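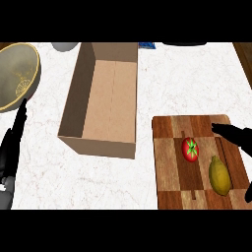 Mit Aurelia Tudose wollte ich eigentlich nur eine halbe Stunde telefonieren. Am Ende waren es fast zwei, und mein Kaffee stand kalt neben dem Notizblock. Sie ist Hydrologin und beschäftigt sich mit Grundwasser im Tal der Zamine, wo sie für das Projekt Nimri 60 Messstellen betreut.

"Alle reden über den Fluss, weil man den ja sieht", sagt sie gleich zu Beginn. "Aber getrunken wird hier aus dem Boden!" Und der gibt weniger her als früher. In Vudska ist der Pegel seit Beginn der Messungen um bis zu 240 Zentimeter gefallen, und da musste ich doch nachfragen: Liegt das am Wetter? "Auch. Aber im Februar hat es ordentlich geregnet, und unten kam trotzdem kaum etwas an. Der Boden ist verdichtet, das Wasser läuft oben weg."

Dann die Brunnen (mein Lieblingsthema, ich gebe es zu). 453 sind im Tal gemeldet, die meisten gehören kleinen Höfen. Wie viel sie fördern, muss bislang keiner aufschreiben. Tudose hätte gern Zähler an allen, ihr Kollege Alfredo Maglaya sieht das lockerer. Der kam zwischendurch kurz ans Telefon und meinte: "Erst mal die 100 größten, dann reden wir weiter." Im Hintergrund hörte ich sie lachen - die beiden streiten sich darüber offenbar öfter.

Und was hilft? In Hasska lassen sie im Winter ein paar Wiesen volllaufen, damit das Wasser langsam versickert. Ich fand das herrlich simpel, Tudose bremste mich aber gleich. "Fragen Sie mich in fünf Jahren noch mal. Grundwasser ist langsam, da muss man Geduld haben." Den nächsten Pegelstand will sie mir trotzdem schicken.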